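Speaker notes – Shared Tables, Shared Supplies
Cenelville branch libraries, staff training session, April 18, 2021

Slide 1. Title only. Say hello, check the people at the back can hear. Mention handouts are by the door.

Slide 2. Start with the numbers. We bought 794 pencils and 154 markers for the public tables last budget year. By September we were reordering both. The pencils mostly weren't used up. They were in coat pockets, under radiators, in the book return.

Slide 3. The old setup at the McIntyre branch. One big drawer unit against the wall, labels on every drawer. People didn't open the drawers. They asked at the desk, and the desk lent its own pens. Pause here, most branches will recognize this.

Slide 4. What we changed. One cup per table, standing in the middle where every seat can reach it. Pencils and a marker, no more than the cup holds easily. Plain cup, dark color, open top. A pale tabletop helps, as a black marker shows up on it from across the room. 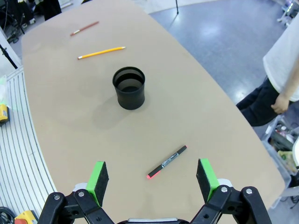 Remark from the Jastel branch, read it out: we tried the cups too, and the pencils still end up lying all over the table by noon, so is a cup any better than a tray? Answer – a tray takes up room people want for paper. Things will get left out either way. Putting a few pencils back in a cup takes one hand and you can do it on your way past.

Slide 5. Closing routine. Pencils in the cup, point up. Markers capped first, then in. Dull pencils go to the desk for sharpening. Don't sharpen at the table, the shavings get into the keyboards.

Slide 6. Ordering. Hastetti sells the pencils by the case, 2,000 to a case. Too many for one branch, fine for us all together. Send me your share before the order goes in.

Questions. If short on time skip slide 6, it's on the handout.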